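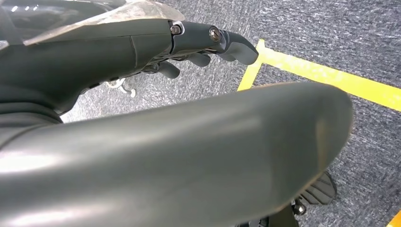 Fig. 20 - Thumb, with palm above and behind

Section 4: Setting Up Your Drolletti Pasta Roller

Welcome to the fun part! If you have already washed the loose parts (Section 3), you are only a few minutes away from your first sheet of dough, so put some water on to boil if you are feeling hopeful.

1. Choose a sturdy counter or table with a straight edge. A wobbly card table will wander off on you as soon as you start cranking.

2. Set the roller down with the crank side facing your stronger hand, and slide the clamp into the slot in the base.

3. Tighten the clamp until the roller stays put when you give it a gentle push. Snug is plenty - please don't use pliers.

4. Push the crank into the upper hole until it clicks, and turn the dial to 1, the widest setting.

5. Run a small, floured scrap of dough through several times, then throw it away. It picks up any leftover machine oil, and you really don't want that in your supper.

Note: The Hustlow ravioli attachment uses the lower crank hole and has its own booklet.

Caution: Keep fingers, sleeves and dangling necklaces away from the rollers while the crank is turning. Never poke a knife or fork between them to free stuck dough. Turn the crank backward slowly and let the dough come back out the way it went in.

6. Let the roller air out for 20 minutes before you put it back in its box, with the crank removed.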